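Zúñiga Residences - Furnished Two-Bedroom Apartments
Property type: Apartment, long-term rental
Managed by: Wetov Property Services
Minimum term: 12 months

The Zúñiga building stands on a quiet residential street a short walk from the covered market and the tram terminus. It was built as a textile warehouse and converted to apartments by the present owner, who retained the original brick facade, the arched ground-floor windows and the iron staircase in the entrance hall. The furnished two-bedroom apartments occupy the second and third floors. All are let directly by Wetov Property Services, and no agency fee is charged to the tenant.

Each apartment opens into a small hall with a coat closet. The living and dining room faces the street and receives the sun from midday until evening. The kitchen is separate, with a window onto the courtyard, and is equipped with an oven, a four-burner gas cooktop, a refrigerator with freezer compartment and a dishwasher. Both bedrooms are on the courtyard side. The larger has a double bed and built-in closets along one wall; the smaller is furnished with two single beds, which may be removed on request before the start of the lease. The bathroom has a full-size tub with shower. A washing machine is provided in the utility closet.

Heating is supplied by a central boiler, with individual controls in every room. Windows on the street side were replaced with double glazing during the conversion. Windows on the courtyard side are original and have been fitted with secondary panes. Tenants who are sensitive to noise should note that deliveries to the bakery at the corner begin at 5 a.m.

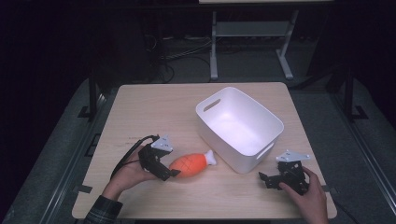
Furniture is included in the rent and is listed in the inventory signed by both parties on the day the keys are handed over. Households with children regularly ask how much of it is suited to family use. Tables have rounded corners, in a light wood finish, and open-topped white plastic bins with a handle cutout at each end hold toys or linens and can be carried from room to room. Tenants may bring additional furniture of their own, provided that nothing is fixed to the walls without written consent. Items on the inventory may not be stored in the basement or the common hallways. Replacement of worn furniture is arranged by the building office and is free of charge where the wear is normal.

Rent and charges

Current rents are available from the building office and depend on the floor and the length of the lease. The monthly charge for common services is 300 and covers heating, cold water, cleaning of the stairs and hallways, elevator maintenance and garbage collection. Electricity, cooking gas and internet service are contracted by the tenant. A security deposit equal to two months' rent is payable on signature and is returned within 15 days of the final inspection, less any sums due.

Parking is available in the Zumgate garage on the adjoining street, under a separate agreement. Spaces are assigned in order of application. The garage has a height limit, and tenants with vans or roof boxes should check with the garage office before applying. Bicycles may be kept in the courtyard shelter at no cost.

Shared facilities

The courtyard is open to all residents until 10 p.m. It contains a lawn, benches and a small sandbox that is covered in winter. The laundry drying room is on the top floor and is reserved by means of the sheet posted at its door. A storage locker in the basement is assigned to each apartment. The lockers are dry but unheated - they are not suitable for paper records, musical instruments or paintings.

Entry to the building is by a Drillari key system. Two sets of keys are issued per apartment. Additional keys can be ordered only through the building office, and a lost key must be reported the same day.

Pets

One cat or one small dog is permitted per apartment. The request must be made at the time of application and is recorded in the lease. Dogs must be kept on a leash in the courtyard and on the stairs.

Viewings and applications

Viewings take place on Thursday afternoons and are conducted by Florian Brunet or Blandine Sabatier. Applicants are asked to bring proof of identity, proof of income for the last three months and, where applicable, a reference from the current landlord. Applications are reviewed in the order in which complete files are received - an incomplete file does not hold a place.

The next apartments become available in January. Please quote listing reference 438 in all correspondence. Questions about repairs in occupied apartments should be addressed to Régis Bailly at the building office, and questions about existing leases to Killian Leblanc.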